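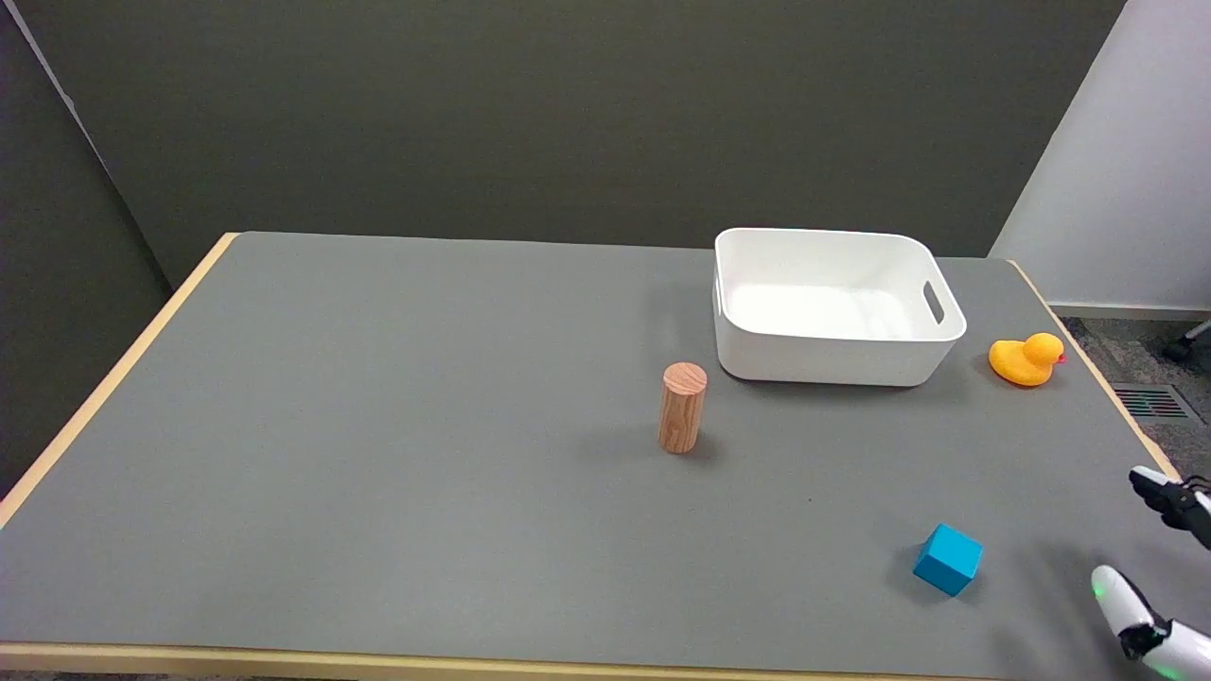

Home | Workshop | Kitchen | Tips | Contact

Bench Rules for a Two-Finger Gripper
By Rosalía Barrios
March

These rules cover small pick-and-place arms on a home workshop table. They follow the sheet Siu-fong Fang wrote for the Notari shop, with minor changes.

Surface. Use a matte top. Gloss throws glare into the camera and spoils the grasp estimate. Wipe off dust before each session.

Objects. Mix shapes: one block, one cylinder, one bin, one thing with an awkward outline such as a rubber duck. Leave at least 60 mm between items so the open fingers can come down without touching a neighbor. Stand cylinders on end for the first runs. Empty the bin first.

Bin. Set it where the arm reaches the far wall without full extension. Tall walls need a higher approach; raise the travel height before the speed.

Power. Cut power at the wall before putting a hand between the fingers. A status light does not count as a lockout.

Speed. Start at the lowest setting and hold it for nine clean cycles. One dropped part restarts the count.

Log. Write down the cycle number at every finger pad change. Our last set of pads went 1,407 cycles before the grip began to slip.

Next: Clamps and Jigs | Back to Workshop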